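RECORD OF THE MONTH: LIRNDALE, "RODIRMONT"

Quick one this month, sorry, am typing between the day job and soundcheck. Lots in the post, most of it fine, one of it very good.

Lirndale are the four-piece who did that split tape with Prorka a while back, the one with the out of tune organ all over side two. Most people I know bought it for the Prorka side. Fair enough at the time. Rodirmont is their first proper full length and it has been on in the kitchen pretty much constantly.

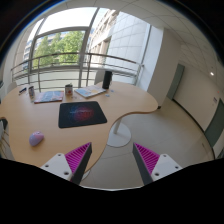 4 min read

So. What does it sound like. Slow heavy post-punk if you want the short version, with a bass player who clearly grew up on dub and a guitarist who clearly didn't. Nine songs. The drums are dry as anything, no reverb at all that I can hear, and they sit right at the front where the vocals would usually go. Took me a couple of goes to get used to that. Now everything else sounds soggy.

Opener "Ferry Weather" is the obvious single and I'd bet it wasn't meant to be. Two chords, a tambourine, Benito Palacios half talking over it about missing a connection. Then at the point where you expect a chorus the guitars drop out altogether and it's just bass and breathing for ages. Played it to my sister and she thought the speaker had gone.

"Cold Frame" is faster. "Cold Frame (Again)" is the same song with the words in a different order, and I like it more, dont ask me why. Side one ends with a thing called "Lamp Oil" that is mostly harmonium and I will admit I skip it when I'm cooking.

Side two is where it gets really good. Telmo Ortuño takes over singing for three in a row and he's got one of those flat, slightly bored voices that shouldn't work on top of something this loud. "Thirteen Stairs" has the best riff on the album, a horrible little lurching thing that keeps landing a beat late. Had it in my head for a whole shift. The lyric is about moving a piano, I think. Or a divorce. Possibly both.
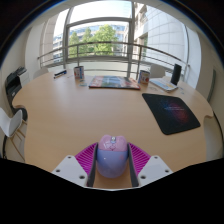 Then there's the long one. "Naidu" runs to 13 minutes and I know some of you will be off already, but stick with it. Starts as a drone, picks up a drum pattern somewhere in the middle, and by the end the whole band is hammering one note with Palacios shouting place names over the top. Live they apparently stretch it even further. There's an edit on the download version which chops the first half off completely, and it's a waste of time, get the full one.

Moans. The mastering is quiet, so you'll be reaching for the volume and then getting your head taken off by whatever you put on next. The lyric sheet is printed in grey on slightly darker grey. And the last track, "Postal", is a demo that should of stayed a demo, nice tune but you can hear a door going in the background and the singing is well under pitch. Ending on "Naidu" would have been perfect.

Still. Best thing I've heard since the clocks changed. If you liked the slower end of Prorka, or anything where the bass does the tune and the guitar just makes a mess, you want it.

Format stuff: LP and download, no CD this time. First pressing is tiny, and the shop on the corner by the old baths had 2 left when I went in, now one. The record is 54 minutes all in, which is pushing it for a single LP and might be why it's cut so quiet. Anyone who knows more about cutting than me, write in.

They're touring in March, small rooms mostly. Our nearest is the upstairs place, capacity around 80, doors 7.30pm, so don't hang about. Prorka aren't on the bill before you ask, I did check. Support is somebody called Mild Harbour who I know nothing about, will try and get there early and report back.

Next issue: the reissues pile, finally, plus your letters about the saxophone piece. There were a lot of letters about the saxophone piece. Keep them under a page please, and if you sent a tape without a name on it then it was the blue one I liked, get in touch.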